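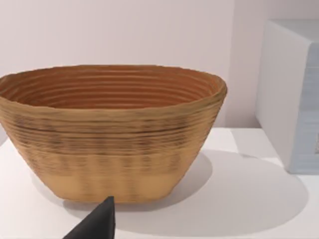 Bonjour à toutes et à tous,

Voici le point d'étape sur la collecte de démonstrations en simulation, arrêté au 3 juil. 2022. J'ai repris le plan de la note de mars pour que vous puissiez comparer, mais je vous épargne le tableau de bord complet, il est dans l'annexe (et il est indigeste, je vous préviens !).

Où en est-on ? Nous avons 106 épisodes enregistrés, dont 90 sont passés au contrôle et partent à l'entraînement. Les autres restent de côté pour l'instant. Dans la plupart des cas, c'est l'opérateur qui a hésité trop longtemps devant l'objet, et on se retrouve avec de longues secondes où le bras ne fait rien d'utile. On pourrait couper, mais je préfère refaire les prises, c'est plus propre et ça va presque aussi vite.

Côté outils, Grukik tient bien la route. La télécommande est devenue beaucoup plus souple depuis la mise à jour du printemps, et surtout on peut enfin reprendre un épisode au milieu sans tout relancer. J'avais demandé ça l'an dernier, je ne vais pas bouder mon plaisir. Juvov, notre outil d'annotation, est moins brillant : il perd encore la consigne écrite quand on change d'épisode trop vite, et il faut la ressaisir à la main. Bolta nous a promis un correctif, j'attends de le voir.

Les objets, maintenant. Vous vouliez plus de variété et nous en avons mis. Le grand panier ovale, avec ses parois en anneaux superposés, est un très bon exercice : il s'évase vers le haut, donc la façon d'approcher la pince change beaucoup selon qu'on vise le bord ou le bas. Nous l'avons gardé sur la table blanche. Les gros bocaux posent un autre problème. De près, ils mangent une bonne partie de l'image et le modèle n'a plus grand-chose d'autre à quoi se raccrocher.

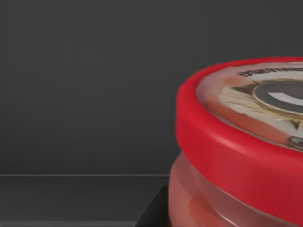

Bocal à couvercle rouge, vue rapprochée en simulation. L'étiquette du dessus est un peu floue.

Ce flou des étiquettes, je le signale parce qu'il compte pour la suite. Si on veut un jour donner des consignes du genre « prends le bocal de telle marque », il faudra des textures plus fines. Pour les consignes actuelles (la couleur, la forme, la position), on peut très bien vivre avec. Même remarque pour les matières translucides : le rendu est joli, mais je ne sais pas encore s'il aide ou s'il embrouille l'apprentissage. J'aimerais faire un essai séparé là-dessus avant d'en commander davantage.

Premier entraînement lancé sur le lot Yurt, avec 8 tâches. C'est trop tôt pour vous donner un taux de réussite qui veuille dire quelque chose, et je préfère ne pas en mettre un ici que quelqu'un recopiera dans une présentation. Ce que je peux dire, c'est que la chaîne fonctionne de bout en bout, de l'enregistrement jusqu'à l'évaluation, et ça, en mars, on ne l'avait pas.

Pour le budget, rien d'alarmant. Le calcul est en dessous de la prévision, les heures d'opérateur un peu au-dessus à cause des reprises. Les deux se compensent à peu de chose près.

J'ai deux demandes. La première : pouvoir garder le second poste de téléopération jusqu'à la fin de la prochaine phase, car avec un seul poste on passe son temps à s'attendre. La seconde : un feu vert écrit pour élargir la liste d'objets, pour que je puisse passer commande des modèles 3D avant les congés.

La prochaine phase commence par les reprises, puis les nouvelles tâches de rangement. Je vous envoie la liste détaillée dès que j'ai votre réponse sur les objets.

Bonne lecture, et appelez-moi si un point n'est pas clair !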